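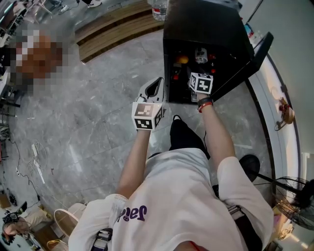 Rhun Lewis wrote to me after my last piece to say that I had the whole thing backwards. His view is that the people who show the machines how to do a job should be the last ones to lose by it, and that in most places they are the first. He asked why I had spent a page on what the robots would cost and one line on who was teaching them.

It is a fair complaint and I have been slow to answer it. I worked at the Multbridge depot for most of my working life, on the side that fills and empties the small cabinets that go into offices and waiting rooms. Drinks, fruit, snacks. It is dull work and there is more to it than it looks. You learn to take hold of a can without knocking the thing next to it, and you learn how hard you can press a piece of fruit before it is spoiled for the customer.

In July the firm, Sellov, began asking people on that side to do the same work holding a gripper in each hand, with marker cubes fixed on top so that the movements can be followed. You reach into the cabinet, take an item out, put it back and do it again. The recordings go towards training an arm that will one day do the reaching. There are 37 people on the rota for it, out of 292 on the site.

Most of them don't mind it. Rungnapa Sombatkul told me the grippers are tiring for the first week and after that it is her shoulders she notices and not her hands. Obaidul Sivakumar prefers it to the loading bay. Neither of them was against the robots when I asked. They wanted to know two things, what the recordings are worth and what happens when there are enough of them.

I think those are the right questions, and I don't think the firm has answered either.

On the first, a shift spent recording is paid at the same rate as a shift spent stocking. That sounds even-handed, but the two shifts leave different things behind. A stocked cabinet is empty again in a few days. A recording is kept, copied and used for as long as the firm likes. When Shabalala, the outfit at Clarham that does our label printing, wanted one of its older hands to write down how he set up the presses, it paid him a fee on top of his wages and put his name on the manual. I see no reason why skill passed on through the hands should count for less than skill written on paper.

On the second, the answer people get is that the arm will take the repetitive part and leave them the rest. I have asked what the rest is. Kamol Hemmin, who has been a shop steward for six years, asked as well, in writing, and was told that roles would develop. Some surely will. Someone has to deal with the can that has rolled to the back, and with the customer who has wedged her own lunch on the top shelf. But that is perhaps one job where there were four, and it would be better to say so now, while there is time to retrain for something.

I am not asking for the work to stop. My back would have been glad of an arm like that. What I would like is a written agreement before the recording goes much further – an extra payment for every recorded shift, a say in what else the recordings are used for, and first call on the new jobs for the 37. Pichit Ratanaporn in the site office says a draft exists. He has not seen it, and neither have the people wearing the wristbands.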